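Clandano publishes its house rules for home robots, and you're welcome to borrow them

For release 2023-07-03

Hello from all of us at Clandano. I'm Anouk Dekker, and I look after good practice here, which mostly means I'm the person who keeps asking "yes, but what does it do when it meets an armchair?" Today I finally get to share the thing I've been nagging my colleagues about since last year: the Kurwood Code, our set of working rules for humanoid robots in the home. It's free to read, free to copy and free to argue with.

We started writing it because the rules we had were written for factories. They're good rules, but they assume a fence, a painted line on the floor and people in safety shoes. A living room has a door in an awkward spot, furniture that somebody loves and a shiny floor. So we sat down with our friends at Umell, who build the simulated homes we test in, and worked out what a robot ought to manage on screen before it's let anywhere near your front room.

The Code has 192 clauses. I know, I know! Most of them are a single sentence, though, and Lieven Verhoeven (our editor, and a very patient man) threw out any clause he had to read twice.

Let me pick out a few. Clause 14 covers furniture. A robot has to treat every chair as if it might be occupied, keep its hands low and open as it comes near, and slow to walking-stick pace within arm's reach. We test the approach from the robot's own point of view as well as from outside, because a reviewer who only watches from across the room misses a surprising amount about where the hands are.
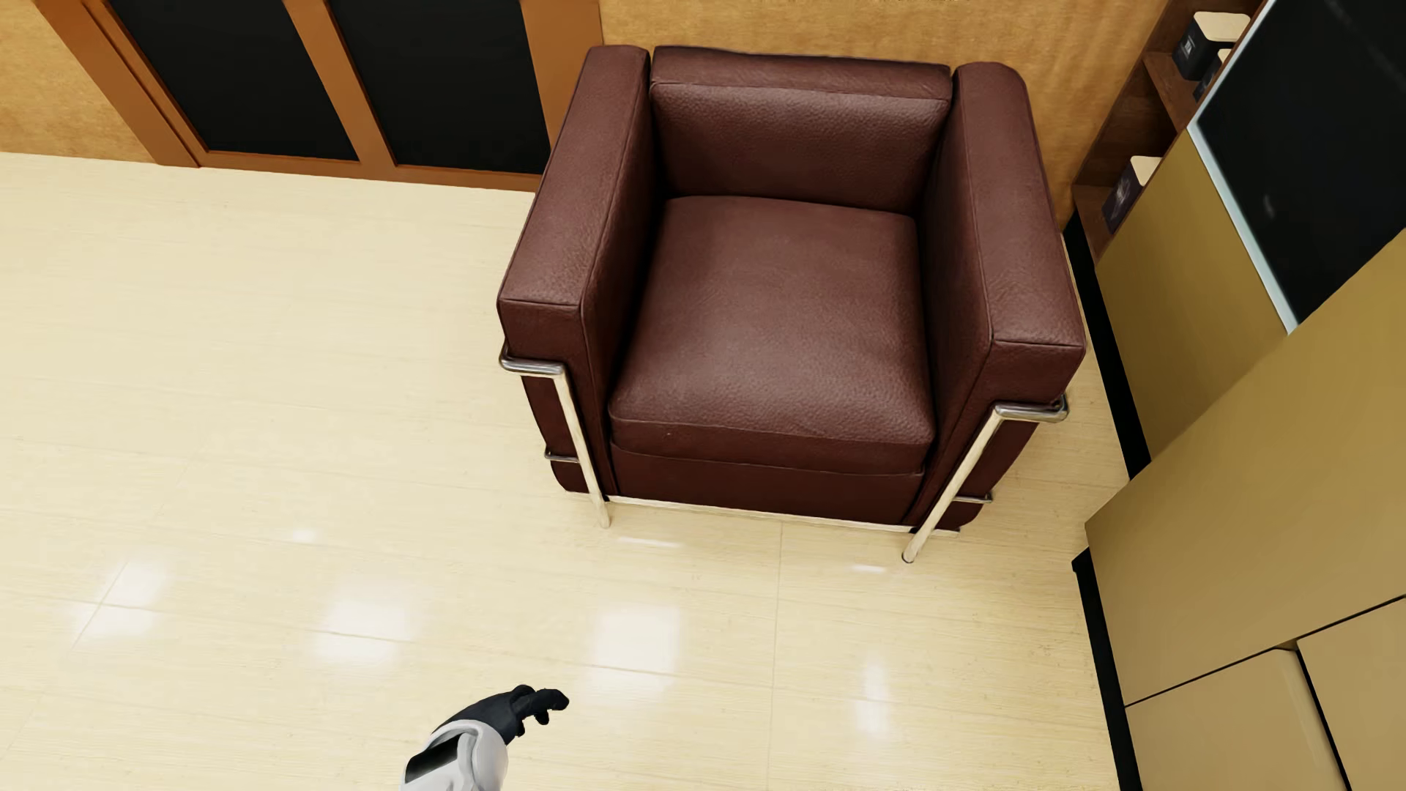
Robot's-eye view of a leather armchair in a simulated home, with the robot's black hand in the foreground.

Clause 31 is about floors, and it's the one that caused the most rows. Polished tiles throw back light, and a bright patch can be read as an object, a gap or a spill. Our rule says a robot that isn't sure must stop and say so out loud, in plain words. Milan Geerts wanted a beep. He lost that one, and I'm still rather pleased about it.

Then there's the kitchen, which takes up nearly a third of the Code. Hobs, knives, stemmed glasses, drawers left open – it's the busiest room in most houses and the one where people most want a hand. We ask for a clear walking route on at least one side of any island or table, a set distance from the hob, and a rule that nothing breakable gets lifted over a person's lap. Laid tables have a section of their own. If places are set, the robot leaves them alone unless it's been asked to clear.
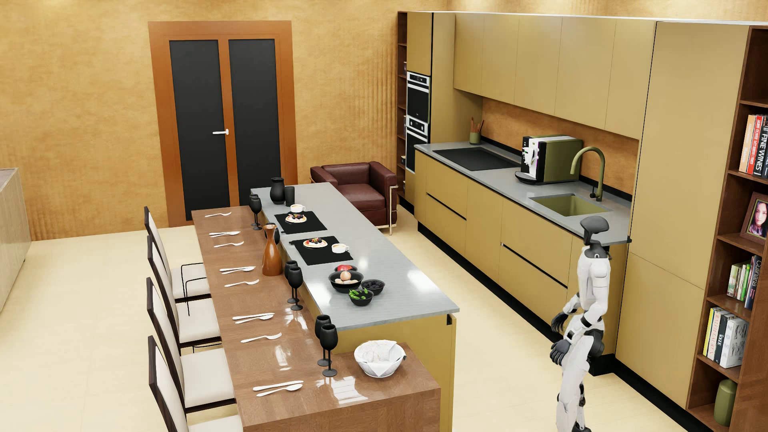
Does a robot have to pass every clause before it can work in a real home?
It has to pass every clause marked "must", and those are checked again after any software update. Clauses marked "should" can be left open for now, as long as the gap is written down and the household is told about it before the robot arrives.

Getting here took 2855 simulated runs, and 642 of them ended with a reviewer pressing stop. I'm quite happy to print that number. Every stop was logged with a reason, and those reasons are where most of our clauses came from. The log is published with the Code, names removed, grumbles left in.

Duyên Sầm, who led the reviewing at Umell, puts it like this: "I'd much sooner stop a run too early and feel a bit silly. The Code says you never have to justify pressing the button, and I wouldn't have signed it otherwise."

A word on what the Code doesn't do. It isn't law and it isn't a certificate, so please don't put it on a box. Passing in simulation gets a robot as far as a supervised trial, with a trained person in the room, and no further. Dirk Visser at Hunt is running the first of those trials for us and will publish his notes whether they flatter us or not. We also don't cover stairs, pets or small children yet. Those are coming in the second edition, and we'd love help with them, especially the pets.

If you make robots, fit kitchens, work in home care or simply have opinions about machines near your good glasses, do write in. Comments on the June draft came to about 841 and we read the lot, including the one that was entirely about curtains (there's now a curtain clause).

The Kurwood Code, the stop log and a short plain-words version for households can all be downloaded from the Clandano website. Printed copies are available on request, and large print too.

Press contact: Milan Geerts, Clandano press desk. Interviews with Anouk Dekker and Duyên Sầm can be arranged through Milan.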